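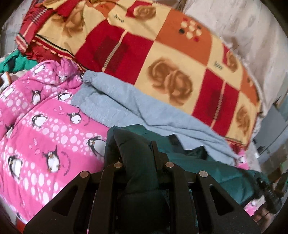
Gripper and a pile of bedding and clothes

Subject: Re: [ralano-users] Firmware 18 and the carrier lock
From: Leire Soler

Telmo Goicoechea wrote:

> I put firmware 18 on my Ralano last night and the phone now shows
> "network restricted" whenever I put my travel SIM in. It worked fine
> on the previous version. I bought the phone from Ronen but the
> contract finished in May and they sent me an unlock code then, which
> I entered and which was accepted.
>
> Ronen's phone support says the lock is a Trutesen matter. The chat
> person at Trutesen says locks are always up to the carrier. Has
> anyone been through this? I would sooner not do a full reset, as I
> have two-step login codes on there that are a pain to move.
>
> Telmo

Telmo,

Same thing happened to mine, and I have it working again without a reset.

Up to the last version, the unlock code was checked once and the result was written to the phone. Firmware 18 ignores that and asks a Trutesen server for the lock status the first time it starts up. If the carrier never reported your unlock to the server, the phone goes back to locked. Ronen handed out codes for a long time without reporting them, so anyone who unlocked by code is likely to get caught. Candela Quintana bought hers outright and she has had no trouble on the same version.

What worked for me:

1. Put the Ronen SIM back in, or any SIM the phone will take. You need mobile data or Wi-Fi for the rest.

2. Go to Settings, About, Network status and write down the lock reference. It is a 12-character string and it is separate from the IMEI. Support will ask for both.

3. Use the web form at Ronen, under "Device unlocking", and choose "previously unlocked device". The phone agents can't see that queue. Paste in the lock reference and attach the email with your original code if you still have it.

4. Wait for the confirmation, then restart with the travel SIM in and Wi-Fi on. Mine took two restarts before the message went away.

My confirmation took 46 hours. Severino Collado got his the same evening, so I don't think there is any pattern to it.

Please don't type the old code in again. The phone counts it as a failed attempt now, and after 20 failures the entry screen is disabled. I don't know of a way back from that short of sending the phone in.

You asked about resetting. It wouldn't help anyway. The status is held on the server and the phone would only fetch the same answer again. Going back to the earlier firmware is also out, as the bootloader refuses anything older once 18 is installed. I tried with the cable and the desktop tool and got "version check failed" both times.

For those who haven't updated yet - if you unlocked by code, leave it alone until you have checked with Ronen that your unlock is on record. The web form will do that for you as well. Turn off overnight updates in the meantime, as the phone will otherwise install it while charging.

Tarcísio Meireles asked a while back whether the Robles model has the same problem. It uses the same modem but I haven't seen a report either way. If anyone here has one on 18 with a foreign SIM, please post what you get.

I have sent Trutesen a note asking them to honour the old local flag for phones unlocked before this release. No answer so far. I'll forward it if one comes.

Leire

Recent threads on this list
Desktop tool won't see phone on USB hub
Battery drain with Wi-Fi calling left on
Robles: replacement back covers, which colour fits
Moving login codes to a new handset
Voicemail icon stuck after update
Turning off overnight updates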